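Minutes of the simulation methods meeting, Draltwood project
2022-01-16
Present: simulation group, Hekgate; evaluation group, Salminen; controller group, Dreler (by telephone)
Apologies: none received

1. Minutes of the previous meeting

Agreed as a correct record, with one change under item 4: "wrist offset" to read "palm offset". The action on seed logging is closed. The action on joint limits is carried forward to item 6.

2. Bottle-to-basket task: randomisation of the counter

The simulation group reported on the kitchen counter task. The robot has two arms and two multi-fingered hands, and has to pick up a drinks bottle and put it in the yellow basket. The cutting board stays in the layout as a distractor region. Its produce is now drawn afresh for each episode from a fixed pool, with position and heading drawn separately. The back counter, wall and cabinets are held constant in this version.

Two bottle models are used in the stills circulated with the papers, one a clear bottle of tea with a green screw cap and the other a small yellow bottle. Bottle choice is independent of the produce draw.
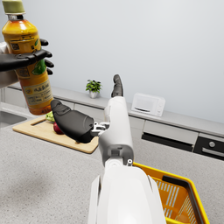
Salminen asked whether drawing produce afresh each time made any difference to the policy if the board was never on the path to the basket, and would prefer to see the bottle start position widened first. The simulation group replied that the produce changes what the policy takes in through vision even when no contact is possible, and that the two effects should be measured separately. It was accepted that the present results do not separate them.

Agreed: start position and produce draw to become independent switches in the configuration file. The default for both is on.

3. Method of scoring

The current score is a single pass or fail at the end of the episode. The evaluation group proposed splitting it into stages: approach, grasp, lift, transfer, release. Each stage would be marked by a simulator state and not by a reviewer. Contact between the fingers and the bottle would open the grasp stage, and loss of contact between bottle and counter would open the lift stage.

The controller group objected to the lift rule. Contact flags flicker when the base of the bottle is within the solver margin, and a single-step test would open and close the stage several times. A hold of 8 consecutive steps was suggested and accepted for trial.
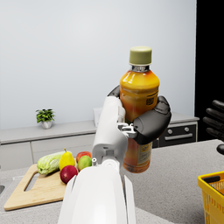
The release stage needs a rule of its own. A bottle that has left the hand but rests across the basket rim should not count as placed. The evaluation group proposed that the bottle's centre of mass must lie inside the basket volume and below the rim plane, with no finger contact, for 30 consecutive steps. Bottles lying on their side inside the basket are to count. A bottle that tips the basket over is a fail at the release stage, whatever the final position.

It was noted that results scored under the old rule cannot be compared directly with results under the new one. Old episodes will be rescored from stored states where these exist. Where they do not, the episodes will be dropped from the tables.

Agreed: staged scoring adopted from the next build. Both scores to be written to the log until the end of January.

4. Use of the second arm

There was a discussion on whether the task should require both hands. At present nothing in the task text tells the policy which hand to use, and the demonstrations include more than one approach. The controller group would like a separate condition in which the left hand lifts the bottle and passes it to the right hand before the basket. The evaluation group was content with this provided the handover has its own stage and is not folded into transfer.

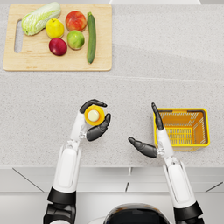 Figure 3. Kitchen counter task: small yellow bottle in the left hand, right hand open at the basket.

The simulation group warned that finger-to-finger contact is the slowest part of the solver and that a handover condition will lengthen runs. A reduced collision mesh for the fingertips is available but has not been checked against the full mesh.

Agreed: 20 trial episodes of the handover condition, each run with both meshes from the same seed. Differences in stage timing to be reported.

5. Rendering

Renderer settings are frozen until the rescoring is done. A request for a second lighting set was deferred.

6. Joint limits

Carried forward. The controller group has the corrected thumb values and will send them with a note of the affected builds.

Actions

Hekgate: independent switches for start position and produce draw; reduced fingertip mesh in a test branch.
Salminen: staged scoring script; rescoring of stored episodes; list of episodes dropped.
Dreler: corrected thumb limits; seeds for the handover trial.

Next meeting to be arranged when the handover runs are complete.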